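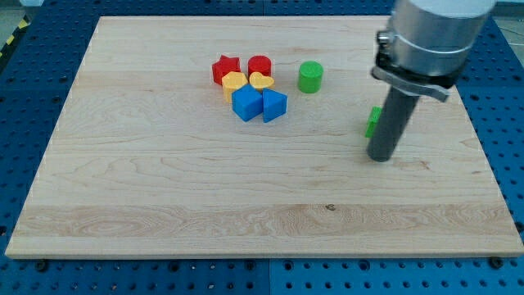 Maple

Maple is the name we give to a big family of trees and also to the timber that comes out of them, and I'm going to deal mostly with the timber, because that's the bit I've spent half my life sweeping off the floor. The trees belong to the genus Acer. Botanists don't all agree on how many species there are, but the count I learnt was 128, and most of them grow in Asia, which surprises people who think of maple as a purely Canadian affair.

I've kept this entry in everyday words. Where there's a trade term I've tried to say what it means the first time round, and if I've missed one, sorry!

Name

The Latin word acer also means "sharp", and you'll often read that the trees were called that after the points of the leaves, or because the wood was used for spears. I've seen both stories told with great confidence and I wouldn't bet my lunch on either. The English word is very old and goes back to Old English, where it turns up in place names (Mapledurham, Maplestead and so on). In Britain the commonest big maple is the one we call sycamore, and this causes no end of muddle, as an American who says sycamore means a plane tree. In Scotland, just to be helpful, sycamore has sometimes been called plane. If you're buying timber from abroad, ask for the Latin name and save yourself a phone call.

The trees

Most maples drop their leaves in autumn, though a few from southern Asia keep them all year. The leaves usually grow in opposite pairs along the twig and have that hand shape everyone can draw, but not always. Box elder, which is a proper maple, has leaves split into separate leaflets and looks more like an ash. The seeds come in joined pairs with a wing on each, and they spin as they fall. We called them helicopters at school and so, I think, did everyone else's school.

The field maple is our only true native in Britain. It's a modest tree, often squashed into a hedge, and it goes a lovely butter yellow late in the year. Sycamore came over from the Continent some centuries ago (there's still plenty of arguing over when) and seeds itself into every gutter and flower bed it can reach. The Norway maple is the other one you'll meet, mostly along streets and in parks.

Hard maple and soft maple

Timber yards split maple into two lots. Hard maple is mainly the sugar maple, Acer saccharum, with the black maple thrown in. Soft maple is a catch-all for several others, chiefly red maple and silver maple. The names can mislead you a bit: soft maple is still a hardwood, and it's still firm enough for most furniture. It's just easier on your tools, and usually on your wallet too.

Telling the two apart once they're sawn is harder than the books make out. Hard maple feels heavier in the hand. Soft maple is sometimes a touch greyer or browner, with more streaks in it. There's an old trick with an iron solution that turns them different colours, but I've only ever done it on scraps, and one of my scraps gave an answer I knew to be wrong.

European sycamore sits closer to the soft side. It's very pale, nearly white when it's fresh, and it has to be dried with care or it picks up a dull stain. The old way was to stand the boards on end as soon as they were cut so that the surface dried quickly, and the yard at Folon where I bought my first sycamore still did it like that when I was a regular. It looked like a row of tired people leaning on a wall.

Colour and grain

The pale part of the tree that gets used most is the sapwood, the outer living layer. That's the opposite of oak or walnut, where the sapwood gets cut off and the darker heartwood in the middle is the prize. Maple heartwood is a reddish or greyish brown, and plenty of buyers turn their noses up at it, though I've always rather liked a board with both.

Fresh maple is creamy. Leave it in daylight and it slowly goes yellower, then a sort of warm honey. An oil finish speeds this along and a clear water-based one holds it back. I made a shelf once and kept a row of books on it for years, and when I took them down there was a pale ghost of every single one.

The pores are tiny and scattered evenly through the wood, so the surface comes up very smooth and you don't need to fill it before finishing. The growth rings show as fine lines, sometimes hardly there at all. Small dark specks and streaks are common. Some are little knots, some are mineral marks drawn up from the soil, and a few are the work of insects.

Figure

"Figure" is the word for any pattern in wood beyond the plain grain, and maple has some of the best going. Curly or flame maple has ripples running across the board, which seem to move as you tilt it. Fiddleback is the same thing with tighter, more even ripples, and it's named after exactly what you'd think. Quilted maple looks like puffy cloud and comes mostly from the bigleaf maple on the Pacific coast. Bird's eye has hundreds of little swirls, each one like a tiny eye. Why it forms is still not settled. I've heard fungus, buds, birds, poor soil and bad luck put forward, and the bird theory at least is wrong.

Burr maple (burl, if you're American) comes from lumpy growths on the trunk and is gorgeous and infuriating to work in equal measure. Spalted maple has dark, wandering lines drawn through it by fungus while the log was lying about. You have to catch it before the rot goes too far, and please wear a mask when you sand it.

Working it

Maple is hard on edges. It blunts a plane quicker than you'd like, and a dull router cutter will leave brown scorch marks that take an age to sand out. Keep the tool moving and don't dawdle in the corners. Curly boards tear out if you plane them carelessly, with little chips lifting where the grain dips, so sharpen first, take a thin shaving and have a scraper handy.

It glues well enough and holds a screw beautifully, provided you drill a pilot hole. Skip the hole in hard maple and you'll snap a brass screw as sure as anything. It moves a fair amount with the seasons as well, so a wide top needs fixings that let it swell and shrink. My own first table didn't have them, and it cracked one February with a bang that had me out of bed.

Staining is the real weak spot. Maple takes up dark stain in blotches, and the figured stuff is worse. Dye is kinder than pigment stain. A thin coat of shellac underneath helps, and so does simply leaving it pale, which is where I generally end up.

Uses

Flooring is the big one. Maple stands up to feet, so it goes down in dance studios, gyms, squash courts and bowling alleys. The hall at Irik, where I helped lift and relay part of the floor one April, had used 523 short boards in the end bay alone. I know because they'd been numbered in pencil on the back and we had to put them down again in order.

Kitchens come next. The close grain makes it a favourite for chopping boards and butchers' blocks, and it doesn't pass any taste on to the food. Wash a board by hand, dry it on its edge and give it some food-safe oil now and then. Don't put it in the dishwasher. I know you'll be tempted.

Then there's music. The back, sides and neck of a violin are traditionally maple, with spruce for the front, and the old makers got much of theirs from the Balkans, where slow mountain growth gives a good even ripple. The Perić workshop, who made the neck blank I ruined and then the second one I didn't, let theirs dry for 12 years before touching it. Drum shells, guitar necks and bassoons are often maple too, and so are plenty of piano parts you'll never see.

Furniture, tool handles, rolling pins, snooker cues, toys, bobbins for the old mills... the list wanders on for ages. The Wasus bench, which was popular in school workshops round my way, had a beech frame with a maple top and weighed as much as a pony.

Syrup

I can't leave it out, even if it's not timber. In late winter, when the nights freeze and the days thaw, sap can be drawn from sugar maples through a small hole in the trunk. It's mostly water, with just a little sugar, and it has to be boiled down for hours. You need something like forty litres of sap for a litre of syrup. A healthy tree doesn't much mind being tapped, and a sugar maple can live for 300 years, so that's a lot of pancakes.

The old tap holes leave stained streaks in the wood. Sawmills used to throw those pieces on the firewood heap, but some now sell them on as a feature, tap holes and all, and I've got one drying in the shed that I haven't decided what to do with.

See also: Sycamore; Field maple; Figured timber; Wood movement; Scrapers and how to sharpen them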